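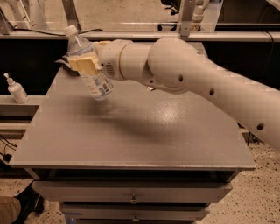
Cundix is recruiting adults for a study of how much people drink during an ordinary working week and how accurately they can record it. Most published intake figures rest on what respondents remember at the end of the day. The Cloma study compares that kind of recall with a diary filled in at the time of drinking and with the weight of the container before and after use. The container matters for this purpose. A clear plastic water bottle, like the one in the picture, lets the person drinking see the level fall; a mug or a metal flask does not, and we expect the errors to differ between them.

Participants wanted: the Cloma fluid intake diary study

Places available: 400
Fieldwork: two weeks in March
Payment: 40 pounds on completion
Applications close: Sunday, November 1, 2015

Background

An earlier postal survey run from our Joller office drew 1,594 returned diaries. Of these, 998 were complete enough to use. The remainder had one or more whole days missing, or gave quantities such as "a few cups" that could not be converted to a volume. The present study uses a redesigned diary with one page per day and a printed line for every drink. It also asks for weights on four of the fourteen days, so that the size of the recording error can be estimated for each type of container.

The study is concerned with measurement. It will not tell you whether you drink enough, and no advice on diet or health will be given at any stage.

Who can take part

You may apply if you:
are aged 18 or over on the first day of fieldwork
live at the same address on at least five nights of each week
work, study or care for someone for 16 hours a week or more
can read and write English well enough to keep a short written record
have a table or worktop on which a small kitchen scale can be left standing for two weeks

You do not need to drink bottled water, or water at all. People who drink mainly tea, coffee, squash or soft drinks are wanted in the same way as everyone else. Night workers are also welcome and will be sent a version of the diary in which the day begins at noon.

We cannot accept people who have been told by a doctor to limit or increase their fluids, people who are pregnant or breastfeeding, or anyone who took part in the postal survey. Only one person per household may take part. If two people from the same address apply, the application received first will be considered.

What you would be asked to do

Before fieldwork starts you will receive a pack by post. It contains the diary, a battery-operated scale, a set of adhesive labels and a short card showing how to convert common cup and glass sizes to millilitres. Please check the contents against the list on the lid and report anything missing within three days.

On each of the fourteen days you will write down every drink: the time, what it was, what it was drunk from, and the amount. Soup counts as a drink if taken from a mug and as food if taken from a bowl. Ice lollies are not recorded. Milk on cereal is not recorded. Drinks bought and finished away from home are recorded with the size printed on the cup or bottle, or your best estimate if there is none.

On four days, marked in the diary with a grey corner, you will also weigh each container used at home, once when it has been filled and once when you have finished with it. If you refill a bottle part of the way through, weigh it before and after the refill and use a new line. Caps and lids should be on for both weighings or off for both.

At the end of each week there is a recall page. It should be filled in without looking back at the daily pages. We know that some people will find this frustrating, but the comparison depends on it.

Most people in the trial of the materials spent less than a quarter of an hour a day on the diary — longer on weighing days. There are no visits to your home, no samples are taken, and you are not asked to change what you drink or how.

Diary languages

The diary is issued in English only. The Hứa version, prepared for a separate study with its own recruitment, is not available to applicants under this call.

Payment

The payment of 40 pounds is made by bank transfer or cheque once the diary has been received and checked. A diary is treated as complete if no more than one day is missing and at least three of the four weighing days have been done. Payment does not depend on how much you drank, nor on how closely your recall page agrees with your daily pages. Participants who withdraw after the first week with seven full days recorded will receive half the amount. You may keep the scale in either case.

Return postage is prepaid. Please do not return the scale or its packaging.

How places are allocated

Places are not given in order of application. Applicants will be grouped by age band, by sex and by type of work (mainly seated, mainly on foot, mixed), and places will be filled within each group by random draw. Groups with few applicants may be filled in full. If you are not drawn you will be placed on a reserve list, which is kept until the packs have been posted and then destroyed. All applicants will be told the result in writing.

We are short of applicants who work outdoors or in heated workplaces such as kitchens, laundries and glasshouses, and would be glad if this notice could be passed on to them.

Your information

Your name, address and payment details are held separately from your diary, which carries a number only. The diary entries will be typed into a data file and the paper copy kept in locked storage at Joller for five years. Published results will be given for groups. Individual diaries will not be quoted, except for single entries used to illustrate a type of recording error, and then without age, sex or occupation.

You may withdraw at any time up to the point at which the diary numbers are separated from the address list. After that we are no longer able to tell which diary is yours. The date of separation is printed inside the front cover.

How to apply

Write to the Cloma study desk at Cundix, Joller office, or use the reply card if you have picked up this notice in printed form. State your name, postal address, year of birth, type of work and usual working hours, and which containers you drink from most on a normal day (mug, glass, plastic bottle, metal flask, other). One line is enough for the last item. Please do not send medical information.

Applications received after the closing date will be added to the reserve list only. Questions about the diary or the weighing procedure can be put to the study desk before you apply — mark the envelope "Query" so that it is not entered in the draw by mistake.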